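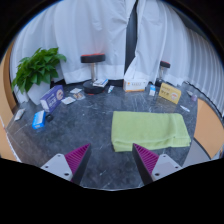

Home | Projects | Gripper | Data Notes | Gallery | Downloads | Contact

Premwood Tabletop Series: Gallery and Working Notes

The Premwood series covers towel folding and small-item clearing, taught by hand. A demonstrator holds the Pritano gripper, closes it on the object, and performs the task at normal working speed. No robot is present during recording. The arm replays the learned policy later, at the Paju site, using a gripper with the same finger geometry and the same wide lens position.

The series contains 3000 recorded demonstrations. Of these, 1371 are towel episodes. The rest are divided between clearing, sorting and placing. Each recording runs from the first movement toward the object to the release, with the pause at the end left in. Premetti handled the finger pads and mounting blocks. Calibration and trajectory recovery were done in-house.

The gallery has one view so far. Notes are listed under it by topic and apply to the whole series unless stated otherwise.

Gripper view, marble table

Both fingers open, folded lime-green towel just beyond the right fingertip. The magenta pads are ribbed, and the pale mounting blocks behind them have two screw holes each.

Surface

Dark gray marble with fine white veining. Polished stone gives the tracker less to hold on to than wood or printed cloth, so the objects standing on the table carry most of the features. Episodes on bare stone had the highest rate of lost tracking in the series. Adding packaging with printed faces brought the rate down to the level of the other surfaces.

Target

One towel, already folded into a soft rectangle with a visible hem along its lower right side. Starting positions vary between episodes. The demonstrator approaches with the jaw open, lowers until one finger is beside the fold and the other is over it, then closes. Pinching only the top layer is a valid grasp for unfolding and an invalid one for transport. The two are labeled separately.

Clutter

Most of the packaging stands or lies toward the sides and back: a purple box and a small blue box on the left, flat packets, a white tissue box with orange characters, a yellow box on the right. The potted plant on the left is useful for checking depth. Its broad leaves overlap at several distances, and a poor calibration shows up there before it shows up at the fingertips.

Background

White curtains and two round stools with red-edged black seats. Curtain folds are repetitive and can produce false matches during relocalization. A mask is applied to the upper part of the view for the mapping pass only. The policy is trained on unmasked video.

Lens

The wide circular view keeps both fingertips and most of the work surface visible up to contact. Straight edges bow strongly toward the rim. We do not rectify before training. Rectified video was tried on a subset of 700 episodes and gave no gain in grasp success, and the crop removed objects near the sides that the policy was using for position.

Finger width

Jaw opening is read from the video. The position of each finger tip gives the gap, and the gap is stored with every time step along with the gripper pose. The magenta pads were chosen for this measurement. An earlier gray pad was hard to separate from stone surfaces, and the width signal dropped out during slow closes.

Demonstration procedure

1. Record the mapping pass first. Move the gripper slowly over the table in a loop, including both sides and the back edge.
2. Check that the map closes. Repeat the pass if it does not.
3. Record one full open and close of the jaw, clear of all objects.
4. Record demonstrations in blocks of 8. Move the target between episodes and leave the larger items where they are within a block.
5. Keep the free hand out of view.
6. Hold still after release until the tone sounds.
7. Rearrange the packaging before starting the next block.

Rejected episodes

Episodes are dropped for three causes: tracking lost during the approach, a jaw that never fully closes on the target, and wrist motion faster than the arm can reproduce. The last is the most common with new demonstrators. The speed check runs after upload and reports the time step at which the limit was passed. Re-recording a single episode is allowed as long as the block has not been closed.

Remote-control comparison

A smaller set was recorded by remote control, with the operator driving the arm from a pair of handles. Towel episodes took longer this way and the closing motion was less smooth. Remote control remains in use for tasks that need sustained force, such as wiping, where hand recordings contain no usable force data. The two sets are kept in separate folders and share a label format.

Known issues

Label version in the first upload lists the transport grasp under its old name. The May upload corrects it. Jaw width in the earliest blocks is offset and should be read together with the open-and-close recording from the same block.

Premwood Series, Paju | Contact: use the form on the Contact page | Copyright Pritano. All rights reserved. | Back to top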